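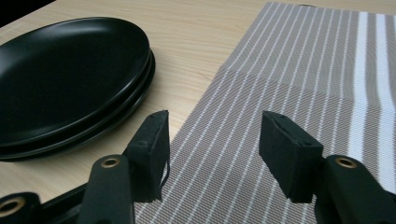
Black plates and a woven placemat

Filed under: Leftovers & Storage > Rice and Grains

Using up cooked rice before it goes bad

Stemby
I made way too much white rice on Tuesday. I weighed what was left and it came to 882 grams, plain, no butter or salt. It's in the fridge in one big covered bowl. I don't want fried rice again. Is there something else that uses a lot of it at once, and can I freeze whatever I don't get to?

Pristomden
Rice pudding. I put 600 grams of cooked rice in a pot with enough milk to cover it well, some sugar and a pinch of salt, and cook it on low until it's thick. Stir it often near the end or it sticks. Cinnamon goes in last. Cold rice breaks up fine once the milk warms - you don't need to do anything to it first.

You can freeze the rest plain. Flatten it in bags so it thaws fast. But do it today, I wouldn't keep cooked rice in the fridge past three or four days.

Tusk316
soup

Tomaszewski
Stuffed peppers take less than you'd think, so I'd go with a casserole. Rice, a can of black beans, a jar of salsa, whatever cheese you have, covered, 350 for half an hour. Take the foil off for the last ten minutes. If the rice is really dry, add a splash of broth - mine usually needs it.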